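Chapter 4
House Rules for the Strip-Down Cell

By the end of this chapter you should be able to:
write a one-page set of cell rules that people will follow
say who may reach into the work area, and when
sort a desktop PC job into steps that suit a gripper and steps that don't
fill in a stoppage log that's some use to the next shift

Key words: hold point, reach-in, datum, part register, stoppage

4.1 Why start with rules?

When I took my first job at the Plakbridge works I was handed a folder of 81 pages and told to sign the back of it by lunch. I signed it. I couldn't have told you a single thing that was in it! What I learned about working next to a robot arm I learned from Njoroge Waweru, who had his own version on one side of paper, taped inside a cupboard door.

I've pinched a lot of his page for this chapter. The formal standards matter, and we'll get to them in Chapter 5 (bring tea), but a standard is written for every cell in the world and yours is only one of them. Somebody has to turn it into "put the screwdriver there" and "say it out loud before you lean in". That somebody may well be you.

Our running job for the next few chapters is taking apart and refitting office desktop computers. I like it as a teaching job because it's fiddly in all the right ways. You've got sheet metal, soft cables, plastic clips that snap if you look at them crossly, and a power supply that must never be opened.

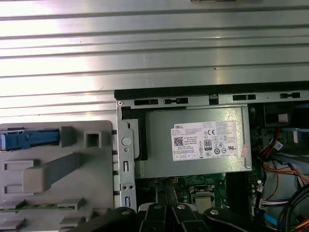

Figure 4.1 Power supply and motherboard in an open desktop case, label side showing.

4.2 Read the label first

Rule one on Njoroge's page was "read before you reach". Before any motion program is loaded, a person reads the label on the power supply and writes the maker and the model in the job sheet. The mains lead is out and stays out, in a tray, where everyone can see it. The power supply can be lifted out whole if the job calls for it, but its casing stays shut. I don't care how good your gripper is.

Do the label check with the case already lying in its working position. If you read it first and then turn the case over, you'll fuss with the cables, and the cables are where your trouble comes from. Wires move. A program that ran nicely on Monday can catch a loop of cable the next morning, so our rule is that the cable runs get looked at afresh for every single case, even when you've a stack of the same model.

4.3 A place for every part

At Gralesell, where I went next, we kept what we called a part register. It's only a list, really: each part that comes out, where it goes, and which way round. Fixtures with shaped pockets and posts make this much easier, as the part can only sit one way (or that's the hope) and the arm can find it again from the same datum.

Three things I'd put in any register:

1. The part's plain name. "Blue clip" is fine if everyone says blue clip.
2. The holder it belongs in, and which face is up.
3. Who or what is allowed to pick it up. For small plastic parts, make sure the fingers have closed on a flat face before the lift, and keep the lift slow until the part is clear of its neighbours.
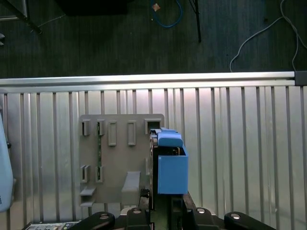 4.4 Hands in the work area

Now for the part people argue over. Can you reach in while the arm is there? On our floor the answer was yes, under conditions, and we called it a reach-in. The arm is at a hold point, which means a named position in the program where motion has stopped and won't restart until someone asks it to. The person reaching says "hands in". The person at the controls says it back. When you're done it's "hands out", and again you wait to hear it back.

It feels daft for the first week. Do it anyway. 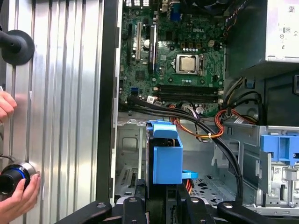 A hold point isn't the same as an isolated machine, and I want you to be very clear on that before you go near a real one. If you're changing a finger, tightening a bolt on the gripper or doing anything else to the arm itself, you isolate it properly and lock it off. Reach-ins are for the workpiece and the fixtures, nothing more. Your own risk assessment may not allow them at all, in which case that's the end of it, and you write your rules to match.

We also had a limit of 2 people at the table. With three, the calls get muddled.

4.5 Drives, and things that hold data

Hard disks get a section to themselves. They don't like knocks, and they may be full of somebody's payroll. Our rule was that a drive is never let go of in mid-air to "drop the last bit", however small the bit. It's set down or slid home, and the fingers open only once it's supported. 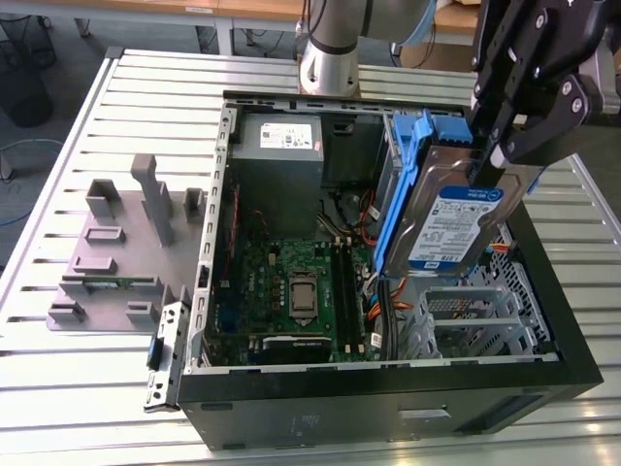

The serial number goes in the log by hand, copied from the drive and read back by the second person. We used a logging program called Bite at Gralesell and later one called Plirkon, and I've no strong feelings about either, so long as the entry is made before the next case comes to the table. In one year we logged 661 drives and had 9 entries that didn't match. Every one of the nine had been typed up at the end of a shift from memory.

4.6 When it stops

Stoppages are normal. What I ask for is three lines: what the arm was doing, what it was holding, and what you did next. Please don't write "robot fault". I've read hundreds of those and never learned a thing from one.

Before you go on

Take a job you know well, at home or at work, and write its rules on one side of paper. Give the page to someone who's never done the job and watch where they hesitate. Keep your marked-up copy, as we'll be using it in 5.2.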